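Ticket 277: Snack shop demo stops mid-order, open day rehearsal
Site: Flellside, ground floor. Opened by: Luana Sampaio. Priority: high (the visitors think so, anyway)
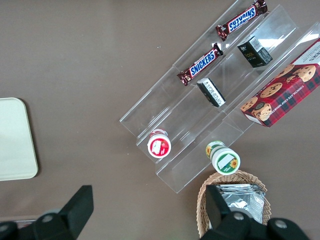
Nadhirah Tambunan: Before anyone drives over, is it stopping on every order or only the chocolate? At Trenomen we had the same message for a whole morning and it was the order list, which still had the old shelf names in it.

Luana Sampaio: Only the chocolate, of course, being the one thing every visitor asks for. Shortbread goes through without complaint. Ask for a Snickers and the arm moves over the stand, thinks about it, then reports "target ambiguous" and parks itself with great dignity. There are two Snickers on the stand, one on the top step and one on the step below, with the lettering facing opposite ways. Shelf names are current, I checked them against the list this morning.

Nadhirah Tambunan: Then it probably can't choose. Which build of Junum are you on?

Luana Sampaio: 1,427. Same as June, when it chose perfectly well in front of an audience of me.

Nadhirah Tambunan: From that build the tie-break is off by default. If two matches score within the margin it gives up. Settings, Picking, "prefer nearest". Restart the picker afterwards or it ignores you.

Update, 15/09/2021
Switched on "prefer nearest", restarted the picker, ran 40 chocolate orders. It stopped on 3 of them. Better, but the mayor's party will find those three, I have every confidence.

All three came after the blinds went up. The stand is clear acrylic and the far end of it catches the glare. Lowered the blinds, ran the set again, no stops. Cavalcanti want the blinds open for the visit because the room "feels more welcoming". I have asked whether they would like welcoming or chocolate – awaiting reply.

Nadhirah Tambunan: Try halfway down. And save the settings to the profile, or they'll be gone when someone turns it off at the wall.

Luana Sampaio: Someone has just turned it off at the wall. Redone and saved to the profile this time. Blinds at half, pending Cavalcanti.

Status: open, waiting on customer.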